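Unit 4 Handout: Collecting Demonstrations for a Pick-and-Place Policy
Filed under: Course Materials > Robot Learning > Lab Notes
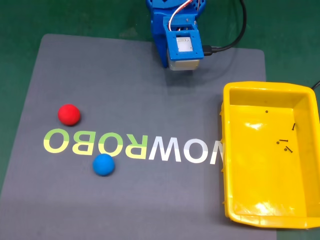
4.1 What counts as an episode

An episode starts with the arm at its home pose and ends when the operator presses stop. Everything between is recorded: joint positions, gripper command, camera frames, and the task string. Time spent arranging objects is not part of the episode. If your hand enters the view after recording starts, discard and repeat.

The Sasby logger writes one folder per episode. Do not rename folders. The index file refers to them by number, and a renamed folder is dropped at training time without a warning.

4.2 Varying the start state

A policy trained on one layout learns that layout. For the ball-to-tray task, change these between episodes:

- position of each ball on the mat
- which ball is named in the task string
- tray position, once per block

Hold the camera, the lamp, and the mat fixed within a block. Printed lettering on a mat is a strong visual cue, and a policy can learn to reach for a letter when the ball has always been next to it. Place balls on, above, and below the lettering, and on bare mat. The same applies to small hardware left in a tray. Either keep it there for the whole block or clear it before the block starts, and note which in the log.

Each block is 9 episodes. Last term's Ura set had 746 episodes, of which 73 were rejected at review. Most rejections were late stops — the arm had already returned home and sat idle while the recorder kept running.

4.3 Operator technique

Move at a steady speed. Long pauses above the object teach the policy to pause. Approach from above, close once, lift, then translate. A failed grasp followed by a clean second attempt may be kept, but tag it "retry" so it can be weighted separately.

4.4 Before Friday

Submit two full blocks and the block log. Run the Nasution checker first; it flags dropped frames and missing task strings. Blocks that fail the checker are returned ungraded.

The shared set needs 3,000 episodes before the first full training run. Partial runs will be posted as they finish.

Shares: 9

Comments (3)

sastard_lab2: Does a retry count toward the block total?

gradstudent_k: Yes if tagged. Mine were accepted.

mlin4: Checker link in 4.4 is dead for me, the one on the main course page works.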